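Gripper build, part whatever: the fingers are finally right

September 27, 2019

So I have been quiet on here since July, mostly because I was reprinting the same finger over and over and there are only so many ways to write "it cracked again." But I have news! The pair of hand-held grippers is together, both of them open and close the way I want, and I've moved on to the part I was looking forward to all along, which is picking up clothes.

If you're new, the plan is a two-armed thing that can fold laundry at home. Arms are expensive and slow to get right, so I'm starting with the hands. I hold one gripper in each fist, do the job myself, and find out what the fingers can and can't manage before I bolt them to anything with a motor.

The first set had bare plastic tips. Fine on a cardboard box, hopeless on cloth. A T-shirt would slide right out unless I squeezed so hard that the whole finger bowed. Nayara Bezerra at the workshop (she has the bench by the window and a much better eye for this than me) looked at it for maybe a minute and told me to quit making the fingers stronger and put something grippy on the ends. I'd been redesigning that arm for weeks. Anyway, rubber pads. She was right and I've bought her lunch.

The pads took 5 tries. Too soft and they rolled over sideways, too hard and I might as well have left the plastic alone. I ordered one batch from Grovus that was lovely but came out a hair too thick, so the jaws wouldn't close flat, and I ended up shaving down a sheet from Prillero with a craft knife and a lot of bad language. Those are the ones I kept. 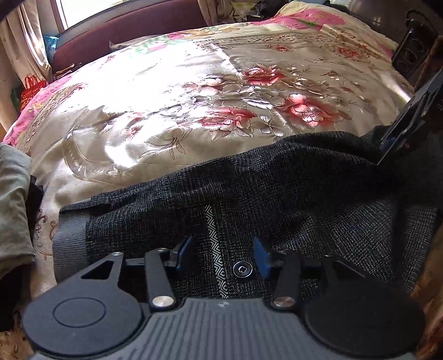 Tweed is way harder than I expected. I figured a thick fabric would be easy since there's more to grab, but it doesn't want to make a nice crisp fold. It makes a fat, springy ridge, and if you come at it from too high you just push the ridge along ahead of you. What works for me is opening the jaws wider than feels necessary, pressing down a little, and then closing slowly. Trim and snaps are their own problem. If a pad lands half on something stiff, it tilts, and then you're holding on with one corner.

Satin underneath doesn't help either, by the way. Everything skates. I did 31 pickups on the workbench first, over an old towel, and I was feeling very good about myself until I tried the same thing on a slippery bedspread.

The other thing I learned is that two hands have to take turns. When I pull with both at once the cloth bunches up in the middle and I lose track of which edge is which. Pin with one, lift with the other, then swap.

Still on the list: the pivot screws work themselves loose after about 100 squeezes, so I need to try thread locker or a different nut. My right hand also gets sore, and I want to move the grip back a bit so my wrist isn't bent. And I have a spare Dremow servo in a drawer that I keep looking at. Not yet! Screws first, then the servo.

If anyone has a good way to cut rubber sheet square without it creeping under the blade, please leave a comment. I've got 3 pads left and I'd like to not ruin them.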